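Reviews / Grippers and End Effectors
6 min read

Trimidby two-finger gripper with the Lindqvist controller

We bought the Trimidby to replace an older Brutar hand that had started to slip on small parts. The job is sorting short rectangular blocks on a flat table, one at a time. It came with mounting screws, a cable and a license for the simulator model. The price was $876, and the Lindqvist controller we run it from was already on the shelf.

Mounting took most of a morning. The bolt pattern matches our wrist, but the cable exits on the side where our old bracket sits, and Vicente Echeverría had to turn the bracket before the cover would close. The manual shows the connector upside down. Apart from that the wiring is simple.

The fingers open to 70 mm, enough for anything we handle. Closing force is set in the controller menu and stays set after a restart – the Brutar forgot it every time. At the lowest setting it holds a foam block without leaving marks. At the highest it is louder than I would like in a small room.

I ran 158 picks with the Trimidby in July and the same number with the Brutar, using the same blocks and the same starting positions. The Trimidby dropped 2. The Brutar dropped more than that before lunch, and I stopped logging the reasons. Cycle time was close enough that I would not choose between them on speed.

Most of the setup was done in simulation first. The supplied model loads in Gitgate without changes. Josefina Quiroga wrote the approach script, and Anayeli Cisneros checked the finger dimensions against the real part with calipers. They match. 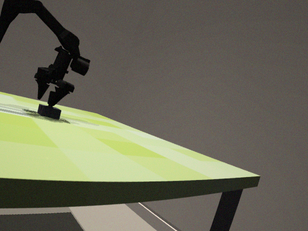 Approach height is the setting that needs the most care with this gripper. The controller lets you enter it for the wrist only, so any error in the tool offset shows up at the fingertips. With the right finger over the dark block and nearly on its top face, and the left one hanging beside it just above the green table, closing is not the next move. The hand has to shift sideways until the block is between the fingers, and it should rise before it does. I now look at the low side view before every new script. From overhead a height error is easy to miss.

The model has one weak point, the contact settings. The default friction is too high, and grips that hold in simulation can slide on the real table. Lowering the value fixed most of it for us.

I would buy it again for light work on a flat surface. For heavy parts I would look at something with wider pads. Spare pads are sold in pairs and ours arrived in the wrong size, but the seller exchanged them.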